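Keep the soap off the snack shelf

Most advice on storing household goods starts with the container. Buy a set of tubs, buy a label maker, put like with like. My argument is that the container matters far less than the surface where the shopping lands, and that the sorting done in the first minutes after it lands decides whether a small kitchen works.

I have kept house in three flats, each with a single usable bench. In all of them the same thing happened. Food and cleaning products came home in one bag, were put down on one surface, and stayed together for longer than they should have. A packet of biscuits stood next to a bottle of bleach until somebody wanted the bench. Then both were pushed into the nearest cupboard, still side by side.

The usual objection is that everything is sealed, so it makes no difference. I don't accept this, for reasons to do with packaging.

Take thin plastic film first. It is a good barrier to crumbs and fingers and a moderate barrier to moisture. As a barrier to odour it varies a great deal, and the buyer has no way of knowing which grade is on the packet. Chocolate and wafer are high in fat, and fat takes up smells readily. A chocolate bar stored for a fortnight beside scented detergent can pick up a soapy note with the wrapper intact. I have thrown out enough of them to stop treating it as bad luck.

Bottles are the other half of the problem. A cap that has been opened once is rarely as tight as it was in the shop. A trace of liquid sits in the thread, runs down the shoulder and dries as a ring on the shelf. Whatever is put on that ring next carries it to the hand, and in the case of a snack, from the hand to the mouth.

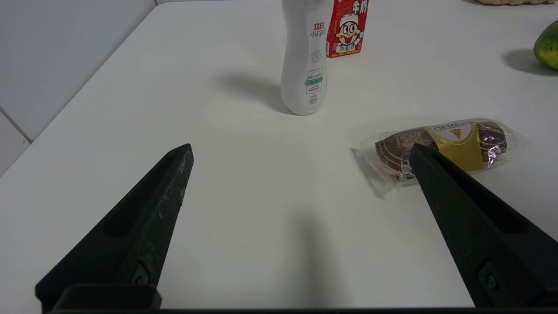

A wrapped snack and a Liby (立白) bottle on the same white surface.

The bottle and the packet need not touch for the arrangement to be a poor one. Distance on a bench is temporary. The next bag comes in, things are moved up to make room, and a gap of a hand's width closes without anyone deciding that it should.

There is also the matter of recognition. Packaging designers in both trades now work from the same palette: white bodies, soft greens, a little gold, rounded type. Adults tell the products apart by habit and position as much as by reading. Children, visitors and anyone who doesn't read the language on the label have less to go on. Position is the one cue a household controls completely. If food is always in one place and cleaning products are always in another, nobody has to read anything.

I tested the container approach before giving up on it. The first attempt was a Wisow drawer insert, with dividers that slid along a rail. It held small packets well and nothing else. Bottles would not stand in it with the drawer closed, so they went back to the bench, and the snacks followed them out within a week. The second was a Bratinen two-tier stand, food on top and cleaning below. It was stable and easy to wipe. It also put both categories on one footprint, 200 mm apart vertically, and the upper tier caught every drip from a bottle lifted out in a hurry and set down in the wrong spot.

Neither product was badly made. Both assumed that sorting had already been done by the time the goods reached them.

What worked was a rule about the bench. It is divided at the sink. Food goes down on the left, everything else on the right, and the bags are packed that way at the checkout. The cleaning products then go straight to a shallow Trelano tray under the laundry tub, in another room. The tray has a raised lip and holds a 1000 mL bottle upright with the door shut. Food goes to a cupboard above bench height. The two never share a shelf, a basket or a stand.

The cost is some walking. I have heard this described as impractical, usually by people whose dish liquid lives beside the fruit bowl. Dish liquid is the fair exception, and I allow one bottle at the sink, on the right, on a saucer that gets washed with the dishes.

A stronger criticism is that many flats have no laundry and no second room worth the name. In that case I would give up the cupboard under the sink to cleaning products entirely and move out the onions, the spare pasta and the dog biscuits that tend to collect there. If the choice is between a crowded food cupboard and a mixed one, take the crowded one. Crowding is an inconvenience that shows itself every time the door is opened. Mixing shows itself in August, when the kitchen has been shut up against the cold and the wafers taste of lavender.

The bench in my present kitchen is white, a poor colour for hiding rings and a good one for finding them. I wipe it before the bags come in, and again once both sides are clear.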